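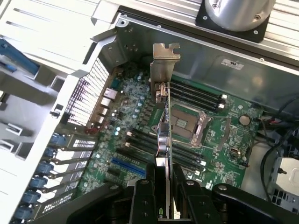 Chapter 7
Handling Boards and Cards: Notes from a Site Visit

7.1 Purpose of the chapter

Earlier chapters treated the robot cell as a set of separate parts: arm, tool, fixture, sensor and controller. This chapter looks at one cell as a whole, through a demonstration given at an open day at the Molard works on 21 Feb 2023. The cell, known on site as Orken, is used to take apart used computer workstations so that the cards and memory can be tested and sold on. The work was chosen for study because each step is short, the parts are familiar, and the common ways of failing are easy to understand.

Readers should have finished the exercises on frames and tool offsets in Chapter 4. The force limits set out in Chapter 6 are used here without being derived again.

7.2 The task

The workstation chassis is placed on its side on a grooved aluminium table, with the motherboard facing up. The side panel has already been taken off by hand. The robot enters from above with a two-finger gripper. A camera at the wrist gives the view along the fingers that opens this chapter.

The case on show was of a common type. The board carries two banks of four memory slots, one on each side of the processor socket, with white latches at the slot ends. The socket is empty and has its plate in place, with the retention lever alongside. The slot covers at the rear are held by a row of blue plastic tabs. Cables loop across the right side of the chassis, and a tool path has to allow for them.

The part to be handled is the graphics card. It is held upright between the two fingers, so that the wrist camera sees it edge-on. A card in this position gives the camera very little to measure. The brass-coloured metal bracket at its far end is the most useful feature, as it stands above the board and has a notched tab with a clear outline. At Molard the bracket is used as the reference for the card, and the rear wall of the chassis as the reference for the case.

7.3 Order of work

The visitors were given the following sequence, which is kept here in the wording of the handout.

1. Locate chassis on table.
2. Locate card bracket.
3. Move to approach point, 100 mm above the card edge.
4. Descend with fingers open.
5. Close to set force.
6. Confirm grip.
7. Lift along the slot normal.
8. Move to tray.

Step 7 causes the most difficulty. An expansion slot grips its card along a narrow line, and a pull that is even slightly tilted will load one end of the connector more than the other. The lift must follow the normal of the motherboard, and this differs from the vertical of the table if the chassis is not lying flat. Section 7.5 shows how the board normal is found from three touched points.

Step 5 is also less simple than it looks. Cards carry small parts on their faces, and some have thin wires running from them. The fingers should close only on areas known to be clear. The Orken controller stores these areas in a card library, which held 950 entries at the time of the visit. A card with no entry is passed to a person.

7.4 Limits stated by the operator

The following values were given during the talk and are used in the worked problems.

Lift force limit: 100 N
Closing time allowed: 500 ms
Full cycle, one card: 2,000 ms of planning, plus motion
Library size: 950 card types

The lift limit is a stop value. If it is reached, the arm holds its position, opens the fingers and retreats along the approach line. It does not try again without an instruction from the operator.

No figures for damaged cards were given, and none should be assumed in the problems.

7.5 Finding the board normal

Let the three touched points be A, B and C, all given in the base frame. They should lie on bare areas near the corners of the motherboard and must not fall on one line. Form the vectors AB and AC and take their cross product. Divide the result by its length to obtain the unit normal n, and reverse its sign if it points into the table. The lift direction in step 7 is then n.

The method used here follows the Hesavau course notes, with the symbols changed to match Chapter 4. Ásgeirsdóttir gives a version for boards that bend under the probe, taken up in Section 7.8.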